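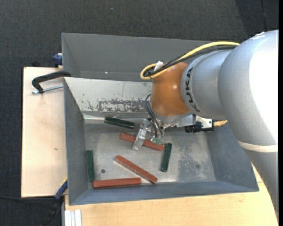

Grey bin with the red and green blocks in it, October. Rust along the back wall.

Notes from the afternoon, mostly so I stop having the same conversation with Mikkel about paint.

The blocks are painted, both colours. The red is the tin labelled "signal something" (label half gone, it's the one with the dented lid) and it comes out far more orange than I remembered. I quite like it! Mikkel says it isn't red and I should stop writing red on the box, so on the box it now says red-orange and everyone can be happy. The green is the leftover Hivarley stuff and it dries a lot darker than it looks in the tin. I gave the green ones 2 coats and the red ones 3, as the grain kept showing through on the red and it annoyed me. Sanded lightly between coats. I should have rounded the corners before painting and not after, and I ended up touching up most of them with the small brush. Write that on the wall somewhere.

Drying: the tin says an hour, ignore the tin. Leave them overnight, standing on their ends on the wire rack. I laid the first lot flat on newspaper and got half a headline printed backwards on one of them. That one went back to the sander and then into the spares drawer in disgrace.

Now the bin. It's the grey one with the sloping sides, the one Valter fished out from under the stairs at Hastorow when they were clearing out, and it sits nicely on the light wooden tabletop. I wiped the whole thing down with warm water and washing-up liquid, dried it with the old tea towels, and the floor came up fine apart from the scuffs and a few dark smudges, which I think are there for good. There's a small dark round spot down near the left wall as well. I haven't gone at it with anything stronger because I don't want to take the surface off.

The brown band along the back wall is the real nuisance. It runs sideways across the pale bit under the sloped panel and it's speckly, so my guess is something damp was stored against it at some point. I had a go at one end with a nylon scouring pad for 20 minutes and got a sore thumb. Valter says wire wool and a bit of oil. I say no oil anywhere near fresh paint, thank you — we'd have it on every block by teatime. Vinegar on a rag is the compromise, and he's bringing the vinegar.

Do we paint over it? I keep changing my mind. For: it would look tidy, and we have grey left from doing the shelves. Against: I'd have to match the walls, and I have never once matched a grey in my life. Paint over rust also just lifts again later and then you have flakes in with the blocks. I'd rather have an honest brown stripe than a flaky grey one. Leaving it until the vinegar has had its chance.

The tabletop needs a look too. If the bin gets shoved about the metal will mark the wood, and I've only just stopped hearing about the scratch on the other table. Felt pads under the corners? We've got a sheet of the sticky-backed kind from Qureshi somewhere, last seen in the drawer with the bulldog clips. Cork would do as well.

Other bits:

Green tin is nearly empty, there's enough for touch-ups and no more. If we want more green blocks we need to order, and get the same shade please, whoever does it. Gatier had a small tin that looked close but I only saw it on a screen so don't take my word.

Brushes are in the jam jar by the sink. Please don't put them away wet, and don't use the jar for tea (Mikkel).

Spare unpainted blocks are in the shoebox, 2 of them have a knot on the long side and will want filling first.

Next: vinegar on the back wall, find the felt, check the red ones for chips at the corners, and have another look at the stripe once it's dry.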